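Planner treats the rack opening as solid?
Barta Simulation Forum > Planning and Control

leratside_kev
Dec 6, 2025

Hi all, and thanks in advance, because this is going to ramble a bit. I'm building a simulated cell with a white arm behind a gray rack on a wood table, and the rack has a couple of black panels across the bottom of the opening. What I'd love is for the planner to bring the gripper down into the gap between the top bar and the upper panel. It refuses! I have a log of 2,678 plan requests and 1,493 of them came back "start state in collision."

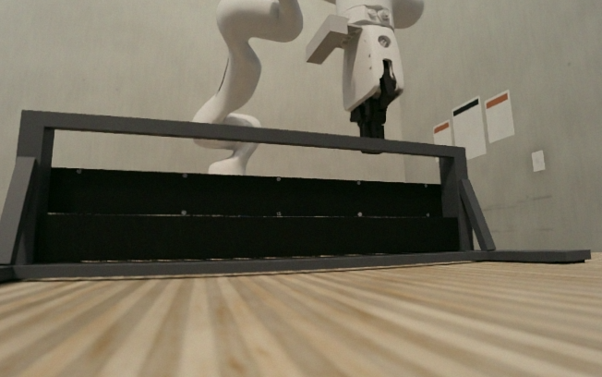
Gripper by the top bar, seen from low on the table

My guess is the collision mesh for the rack got wrapped as one convex hull, so the opening doesn't exist as far as the checker is concerned. Am I on the right track, or is it my padding?

stodside_mo
Oh, I've been there, and you have my sympathy. Hull is my bet too. Turn on collision geometry in the viewer and you'll know in a minute. If the window is filled in, split the rack into separate boxes (bars, posts, braces, feet, panels) and leave the visual mesh alone.

Krisztina Sárközi
I'm going to disagree a little, kindly I hope. If it were one hull I'd expect nearly everything near the rack to fail, and a good share of your requests went through. Look at padding first. I had 4 cm on every link once and spent most of August blaming the mesh.

leratside_kev
Good thought, thank you. Padding is at the Jirkent default and I never touched it. I also wonder about the thin parts, the gray rods and the blue one.

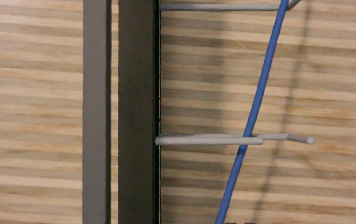 Those are cylinders in my model file, and I honestly can't remember whether the importer keeps them as cylinders or turns them into meshes. If they come in fat, that could explain the failures that seem random to me.

stodside_mo
It keeps them, as long as the scale is uniform. Stretch one axis and you get a mesh. I still say hull, Krisztina!

Krisztina Sárközi
And I still say padding, but we can both be happy if Kev runs the check. Put the arm back in a pose like this, fingers closed and nothing held, and query the distance from each finger link to the top bar only.
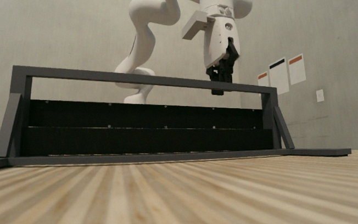

Re: Planner treats the rack opening as solid? (page 2)

leratside_kev
Ran it before dinner. With padding at zero the finger links clear the bar by 7 mm, and the default padding is bigger than that. The viewer shows the panels and the bar as separate boxes, so no hull on the rack. Mo, you do get half a point, the box on the side of the hand was hulled together with the wrist and I've split that too. Rerunning the whole log tonight.

stodside_mo
I'll take the half point. Post the new count when it's done?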